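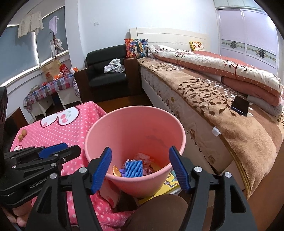
The bedroom bin, between the table and the bed. Fruit net and sweet wrappers at the bottom.

Subject: Re: [Pledura-home] Bins in every room?

Someone wrote:
> We have just moved into one of the Jardine flats and my other half
> wants a bin in every room. I say one in the kitchen is plenty and
> people can walk. It's 12 steps from the bed, I've paced it. Does
> anyone here keep one in the bedroom, and if so do you bother with
> a liner? I was going to order a roll of 300 from Prondik but it
> seems a lot of plastic for a few tissues.

I was on your side of this for years. Then I moved the bed and found out where wrappers go when the nearest bin is 12 steps away. Yours will go there too, however far you've paced it.

So yes, we keep one in the bedroom, and it's pink, and I've stopped minding. It has to be big enough that you can hit it from the mattress and wide enough at the top that a bad throw still counts. Mine has a rolled rim, so it's kind to the fingers when you carry it through to the kitchen. I looked at the Jilosex one with the pedal and decided I didn't want to be putting my foot on anything at 3 in the morning.

On liners, save your money. I gave them up after the last roll ran out and I haven't missed them. Dry stuff tips straight into the kitchen bag. Anything wet, and that includes teabags (there was a period), walks to the kitchen with its owner.

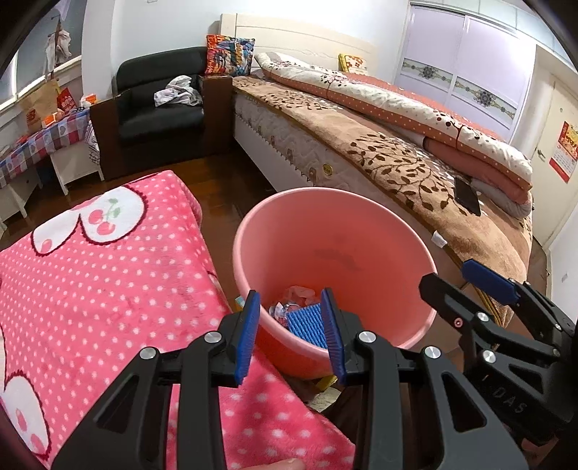 Washing it out is the part I'm less good at. The idea is a squirt of washing-up liquid and a go round with the old dish brush whenever I do the bathroom, then upside down in the bath until it's dry. The practice is more relaxed. There's a dark smudge on the inside wall that I've been meaning to see to, and I notice my eye now slides past it to the crumpled pink bag and the clear and white wrapper, as if they were the problem. If anyone has a way with marks on plastic that doesn't involve bleach, I'd be glad of it. Bicarb has been suggested on this list before, but then bicarb is suggested on this list for everything.

One warning for the Jardine flats, if yours has the narrow bedroom: leave a proper gap beside the bed. We're tight for floor, and books end up down there with the bin. I've fished a picture book out of the rubbish before now — it had slid off the bed in the night — and was told off as though I'd thrown it in.

Don't order the 300. If you must have something, reuse the bag the bread came in.

---
Pledura-home list. To leave, send a blank message with "unsubscribe" as the subject.
Message 2494 in the archive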